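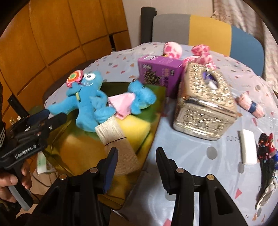

Wipe-clean tablecloth

From the Rirkham Household Encyclopedia, entry by Rizwan Dhanial

A wipe-clean tablecloth is a table covering made of plastic, or of fabric with a plastic or oiled surface, that can be cleaned where it lies. You'll also hear it called a PVC cloth, a vinyl cloth or oilcloth, and my mum calls all of them "the plastic" (as in "put the plastic on, your cousins are coming"). I've lived with one kind or another my whole life, so I volunteered for this entry before anyone could give me Curtain Hooks again.

Names and types

Oilcloth is the old one. It was cotton or linen treated with boiled linseed oil, and it cracked if you folded it. Most of what gets sold as oilcloth now is cotton with a coating of PVC or acrylic, and people who know about textiles will correct you on this at parties. Plain vinyl has either no backing at all or a thin fleecy one underneath. The fleecy sort lies flatter and slides about less, but it does hate getting soaked!

Finishes come as gloss or matt. Gloss is easier to wipe and shows every streak of light from the window, matt hides smears until you put your elbow in one. I'm a gloss person. Patterns go in fashions like anything else: lemons, checks, big flowers, and the scattered triangles and squiggles that I associate with the 1980s and am always pleased to see again.

Size and fit

Round tables are the awkward ones. Measure straight across the middle, then add the drop twice, once for each side. A drop of 20 cm or so is plenty for everyday use, and any longer and it ends up in people's laps. Cloth off the roll usually has to be cut to a circle at home, which I do with a pencil on a string and a fair amount of swearing. Vinyl doesn't fray, so the edge can be left raw, although a strip of bias binding looks nicer.

Thickness is given in millimetres or as a weight. My own kitchen cloth, a Skisico, is sold as 200 grams per square metre, and I'd call that the thin end of sensible. Lighter ones hold their packing creases for ages. A warm room helps, or a hairdryer on low if you keep it moving.

Uses

Eating, obviously, but in a house with children I think meals come second. The cloth goes on for painting, dough, glue and jigsaws, and for sorting. When we go through the toy box, everything gets tipped on to the table, plush animals and bits of cloth and little boxes and all, and the smooth surface is lovely for it because you can push things into heaps with your forearm. Small accessories don't vanish into a weave either. Afterwards you wipe off the fluff.

Care

Warm water and a drop of washing-up liquid. Don't use scouring powder, which dulls the gloss for good. Felt tip usually comes off if you're quick, turmeric mostly doesn't (I have a yellow crescent by my place that I've stopped fighting). Hot pans will mark or melt it, so keep a trivet handy. Roll it for storage, with the printed side outwards, and dry it properly first.

See also: Oilcloth; Placemats; Table protectors; Toy storage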